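En julio me propuse cocinar más en casa. Compré una olla de acero en Villalba por 39 euros y le prometí a Natália un caldo de verdad, de los que empañan los cristales. 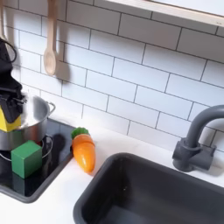
El caldo sigue pendiente. La verdura que más dura en mi encimera es una zanahoria de juguete – no se pone blanda, no hay que pelarla – y Natália ya pregunta si la cena también será de mentira. Le he pedido 15 minutos más y el teléfono de la pizzería.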